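4 min read

Right forearm ends up over the plate and stays there – fault in the arm or fault in the simulator?

posted by ratberg_bench, 2/27/21

I look after a simulated two-arm packing task at a small firm. The job is dull on paper. There is an open cardboard box on a table, a sweet potato on a plate, and the right hand is meant to pick up the potato and put it in the box. Both hands are the black humanoid sort with fingers and a thumb, on grey forearms.

We bought a ready-trained controller from a supplier, Gastero, and were told it was good for this kind of thing. I had my doubts and I still have them. Over 500 runs it failed 300 times, and most of the failures look alike. The right hand goes past the potato, the fingers point away from it, and the wrist and forearm stop above the plate. No error is raised. The run carries on until the clock stops it and the log says "completed", which I find hard to take seriously. 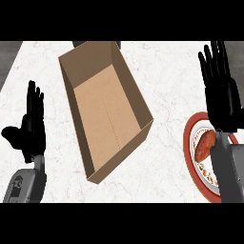 Right wrist and forearm over the plate, box still empty.

The supplier says our scene is at fault and has offered us a paid "tuning package". Before I put that to my manager I would like to hear from people with nothing to sell. Things I have tried:

– slowing both arms down (same result, only later)
– swapping the potato for a plain block (a bit better, not by much)
– restarting everything, as the supplier asked me to, several times

There is talk of running the same controller on real arms in November. I don't want to be the one who signs that off. Am I being too fussy?

kotton_tail

You are not being too fussy. I wouldn't pay for tuning until somebody has shown you what is being tuned.

My first guess is that the controller is aiming the wrong part of the arm. If it was trained with the target point at the wrist and your scene puts it at the palm, or the other way round, you get an overshoot of about a hand's length. The arm "arrives", so no error comes up. Your plain block being slightly better doesn't rule this out, because a block is easier to catch by accident.

You can check this without the supplier. Take the controller out, send the right arm to the centre of the plate by hand, and see which part of it lands there. If it's the wrist, look at the offset in your arm file before anything else. Then do the same at a corner of the box. If both misses are the same size and in the same direction along the hand, you have your answer. If they differ, I'm wrong and you should look at where the scene thinks the table is.

Second thing, and I would treat it as separate. "Completed" should mean the potato is in the box. Write your own test for that: is the object inside the walls, and has it stopped moving? Ours was fixed that way after a supplier's report claimed 2,000 good runs and the real figure was a good deal lower. Don't let the thing that does the work also mark the work.

On the real arms, no, not with this open. A forearm held over a plate in a simulator costs you a few minutes. On a bench where people reach in, a move that misses its target and reports all well is a safety matter. Ask for a written stop condition, a force limit and a named person on the stop button, and try the stop button yourself before the first run.

sepulveda_lane

could just be the physics step. we had hands drifting all over the place and halving the step sorted it. also update your drivers

kotton_tail

A step that's too big usually gives you shaking or things sinking into each other. It wouldn't normally park the arm in much the same place run after run. Cheap to try, I suppose, but I'd do the offset check first.

old_gastero_user

I used the same supplier at my last job, so take this with whatever salt you like. The controller was decent on the objects it was shown and poor on anything else. Ask them for the list of objects and the starting poses it was trained on. We asked and got a brochure. When the list did come it had no food on it at all, and we had been trying to pack fruit.

I'd also vary where the plate starts. If the forearm ends up in the same place wherever you put the plate, it is repeating a remembered move and isn't using the plate's position. Moving the plate a little to the left and running it again would tell you more than another restart.

I can't help with the offset question. Ours was set up by someone else and I never saw the file.

ratberg_bench

Thanks, both useful. I sent the arm to the plate centre by hand and the wrist lands on it, so the offset looks likely. I haven't done the corner of the box yet. The supplier has been told and has asked me to restart everything.

Contact us | Copyright and terms | Back to top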